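The Snack Shelf, Reconsidered

Every office I have worked in has had a drawer of food that belonged to everybody and was eaten by me. At Mathur, where I rented a desk for 2 years, it was crackers. These days it is whatever comes home from the import aisle at Fledora, chosen almost entirely by its packaging.

Red sells. A red and white container with bold characters on a dark blue circle will beat a sensible beige box every time, even when the shopper can't read a word of it.

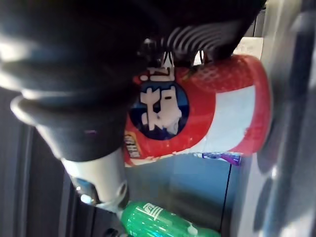
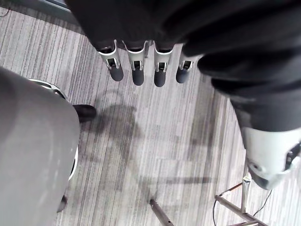
I own 7 such containers now, and I can tell you what is in four of them. The others get shaken next to the ear from time to time and put back. One was labeled by the store, in English, as "assorted." Assorted what was left to the buyer.

The trouble starts with storage. Round things roll, and they roll best at two in the morning. I bought a shelf insert from Iltero, with little rails, and it held everything beautifully until I wanted something from the back row. Then it held that too. A Tinamano turntable did better, although spin it with any enthusiasm and the lighter containers leave for the floor under the desk chair, where the casters find them.

My current system is a shoebox. It cost nothing, it fits the drawer, and it keeps the round ones lying on their sides with their labels up. I add a strip of masking tape to each one with the month I opened it, a habit that lasted through September and may return.

As for the empties, I keep those as well. They hold paper clips, rubber bands and a 500-piece jigsaw puzzle that, last time I checked, had 273 pieces. The rest are probably in the assorted.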